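Vililwood press office
16/11/2018

Vililwood Drops "Stays Folded" Claim From Its Cloth Range

Vililwood, the household linens maker, will remove the words "stays folded" from all packaging in its Dukley range of kitchen and cleaning cloths. New sleeves go to stores in June. The cloths themselves are unchanged, and so is the price.

The company has had doubts about the claim for a while. A thin cloth in a drawer gets pushed aside, pulled out by one corner and stuffed back in. We do not know of a weave that prevents this, and we are wary of anyone who says they have one.

To see how far off the wording was, Vililwood asked the textile testing firm Oyelaran to follow 90 cloths in ordinary kitchen drawers. Every cloth went in folded in quarters. After 27 days, 17 of them still were. The firm's report points out that several of those 17 sat at the bottom of the pile, where they may simply never have been touched. We think that is a fair point and we would not call the result a success.

The test also included the Fosasetti drawer divider, which Vililwood sells alongside the cloths and had planned to promote as a fix. Drawers with the divider were a little neater in the first week. By the end, the difference was too small for us to put on a box, so we won't. The divider stays on sale as a divider.

Customers have asked whether rolling works better than folding. Our answer is that we haven't tested it properly. People who roll their cloths seem happy with it, but people who like a tidy drawer tend to keep one whatever method they use. Until there is something more solid, the care leaflet will describe both and recommend neither.

The new sleeve will list size, fiber content and washing instructions. It will not mention "effortless order," a phrase that had been proposed for the front.

Stores holding old stock may sell it through. Shoppers who bought a Dukley cloth because of the claim can return it with a receipt within 29 days of purchase.
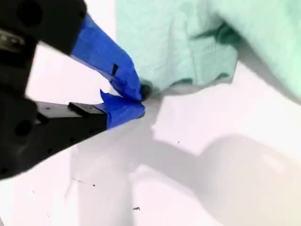

Home & Kitchen / Cloths and Towels

A pale mint-green cloth, bunched where it is gripped. Pick up any thin cloth by a pinch and it will gather like that. Product questions can be sent to the Vililwood press office through the contact form on our website.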